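4.3 Loading the monthly traffic file

Use this section when you load a carrier's monthly traffic and revenue file into Stusari. Close any open route reports before you start. You need editor rights for the carrier.

1. From the Carriers menu, choose the airline and click Import.
2. Select the file. Stusari accepts plain CSV files with up to 3498 rows. Split longer files by route group and load them one at a time.
3. Check that the period shown at the top of the window matches the period in the file.
4. Set the currency. All revenue and cost columns must use the same one.
5. Click Validate and wait for the row count to appear.

Note: Seat capacity and distance are read from separate columns. If your file already contains available seat kilometers, tick Use supplied ASK – otherwise the program works the figure out again and ignores yours.

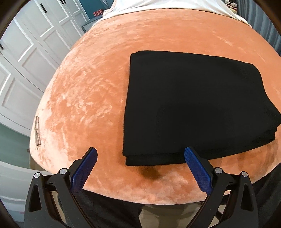
Andrade, December

The steps below apply to the current release. Sites still running the Jamo connector should finish step 5 and then go to section 4.6.

6. Open the Load Factor tab. Any route above 100 percent is marked in red and has to be corrected before you can go on.
7. Review the unit revenue and unit cost columns. In the sample carrier supplied with the program, Druken, route 753 shows 300 flights and a load factor of 83 percent. If you see other values there, the sample data has been edited.
8. Click Commit. The Import button stays gray until the job is finished.

Caution: Commit overwrites any figures already held for the same carrier and period. Export the old month first if you may want it back.

Caution: Do not change the fuel cost basis while a job is running. Doing so leaves part of the month on the old basis, and the unit cost excluding fuel will be wrong for every route loaded after the change.

Charter and wet-lease flights

Flights with service code C are left out of scheduled totals by default. To include them, open Settings, then Totals, and tick Charter. Wet-leased aircraft are counted under the airline that sells the seats. If two carriers report the same flight, delete one of the rows by hand and run Validate again.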